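Progress report on the shared office, Kisa building
Prepared by Tsegereda Ejigu for Sevim Demirtaş
Period: up to the end of April

1. Money
From the grant of 907 we have spent 867 until now. The biggest part, 300, went for the shelves and their delivery from Isetti. The rest was for desks, small repairs and cleaning materials. Asanka Nanayakkara keeps the receipts and can send copies if you wish.

2. Work finished
The desks are in their places and people began to use them in the first week. The shelving is standing beside the wall and is partly filled. We agreed that personal things may stay on the top, but the compartments are for common use.

3. Work in progress
We are now going through the chairs and the cloths which people leave on them. Wekesa Laizer proposed one fixed place for the cloths, and we will try this for a month. He also wrote short rules for tidying, 7 points in total, and they are waiting for your comments.
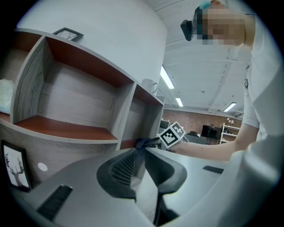

Dark cloth on the back of a mesh office chair, with the shelving behind.

4. Open questions
The offer from Makori for two more lamps is still not answered. We ask also for permission to use the remaining 40 for hooks and labels.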